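Destatdale Mission Partnership: Progress Report to the Dobson Fund
29 November 2018

Thank you again for backing the rural pastors' training in Destatdale! 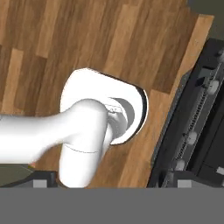

We began in September hoping for 50 pastors and lay leaders, and 52 have signed up — two of them from villages we had never reached before. Rūta Mets has finished the first 18 lessons on the book of Acts, and Demetrius Mercado is already hearing them taught in house groups up the valley, which thrills us. Printing of the hymnal is behind, I'm afraid, as the proofs came back with whole verses missing. Myrtle Marchetti is rechecking every page. Travel costs are within budget so far, and receipts are attached.

Hazel Delacroix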